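**Stock claw jaw vs. Vamwood soft jaw on a printed arm**

**tostuvley_bench** – 3:10 pm

Ran both jaws on the blue printed arm with the same controller and the same servo limits. Task is a small printed cube, pick and release, 108 cycles per jaw. The stock claw dropped it 13 times. The Vamwood soft jaw did better on grip but worse on release, as the pad sticks to the cube.
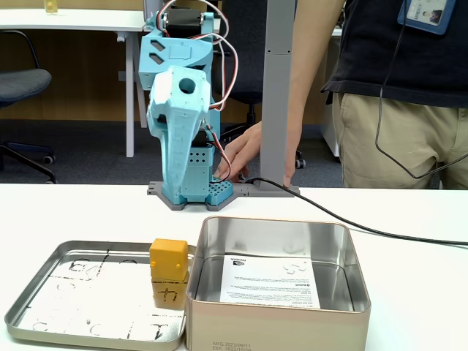 Most of the stock jaw's drops came when the cube sat close to the rim of the tin lid. The tip reaches the rim before the jaw is square to the cube, and the servo then pushes against metal until the current limit trips.

**pullamov** – 3:42 pm

Then you are testing the lid. Put the cube on bare table and run it again. I get no rim contact that way and the stock claw is fine.

**tostuvley_bench** – 3:55 pm

Bare table is a different task. Our parts arrive in shallow trays.

**khan_cnc** – 4:20 pm

Agree with keeping the lid, disagree on the current limit. What is the baud rate, and how often do you poll load? On mine the trip came late until I polled every cycle.

**tostuvley_bench** – 4:31 pm

Polling every fifth cycle. Will change it. Closing position is about 3000 in raw counts for the stock jaw – the soft one needs an offset of 105.

**pullamov** – 4:50 pm

Still want to see the bare table numbers.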